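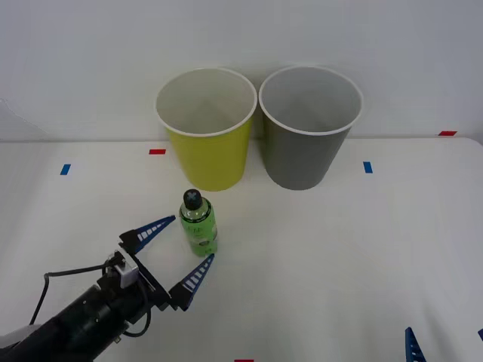

FAQ: Cups, Bottles & Party Tables

I get a lot of the same emails about paper cups (I know, glamorous life), so I've put my answers in one place. If yours isn't covered, write to me through the contact form and I'll add it.

Last updated 24 February 2022

Why do you always use two cup colors?

So people can find their own cup again! I put out one color for cold drinks and another for hot, and folks catch on fast. Yellow and gray is my favorite pair right now. The yellow is a real lemon yellow, the gray is more of a slate, and they look good next to each other on a white table. Red and green together always makes my table look like December, even in June.

Are your cups colored on the inside too?

Nope, white inside with a white rolled rim. I like being able to see what's in there, especially with tea, where I'm going by color to decide when it's strong enough. The yellow and the gray are also the same tapered shape, so you can mix them at one table and it still looks like a set.

Where do you buy them?

Mine come from Zadmont, usually when I'm already ordering napkins. I've bought from Umali too and was perfectly happy, but their yellow was closer to mustard and I'm picky. Neither one pays me, I just order from them like anybody else.

Can I put a little bottle out with the cups?

Sure, I do it all the time. A short, stout one with a screw cap is easiest, and it goes in front of the cups where people can reach it without knocking anything over. If it's see-through plastic, like a green one, you can tell at a glance how much liquid is left. Do keep the label facing your guests. I once spent a whole brunch telling people which one was the lime syrup.

How far ahead can I set everything out?

I do the table the night before and leave the cups in their sleeves until morning. Dust shows up in a white cup like you wouldn't believe. If you have cats, wait even longer.

Stacked or side by side?

Side by side for a small group, stacked for a crowd. With stacks, I stop at 5 high. Any taller and somebody pulls from the middle.

My white table covering has creases in it. Help?

Mine gets them too! I hang it over the shower rod overnight and that takes care of the worst ones. The faint ones that are left I ignore, and once there's food out I forget they exist.

Can I rinse paper cups and use them again?

I've tried, and I don't recommend it. The rim goes soft and then the seam starts to leak. I'll let someone refill the same cup with the same drink during a party, but after that it's done.

Do you ship the party boxes you mention in the newsletter?

Not yet. The Trandia box is pickup only, and I need 2 days' notice to pack one. I'll post here if that changes.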